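# Two arms and a lunch to pack

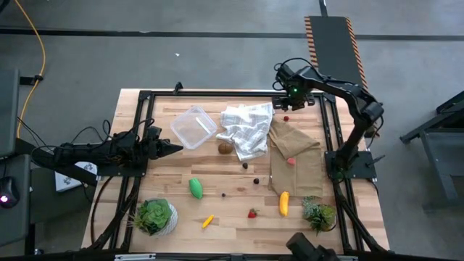 *Interview by Rūta Sproģis for the Tullstead student newsletter, June*

The robotics club meets in room 509, where ten students are getting two arms ready for the Deltier student contest. The task is to pack a lunch from toy food.

Team captain Grigaitė picked the food herself. "We wanted things that behave differently," she said. "A banana is easy to find. The berries are tiny, and the gripper has to come down almost straight."

The towel and the paper bag worry her more. "A bag never folds the same way twice," she said. "You practice on one shape and then you get another."

The club has logged nearly 200 practice runs, all saved in Udeck, the notebook program the team uses. Four members drive the arms, and the others label the runs and reset the table.

Grigaitė joined as a freshman and had never written code. She spent her first month on cables – "mostly untangling them," she said – before she got a turn at the controls.

The club's next job is handing a piece of fruit from one arm to the other. "We drop it a lot," she said. "The kiwi rolls."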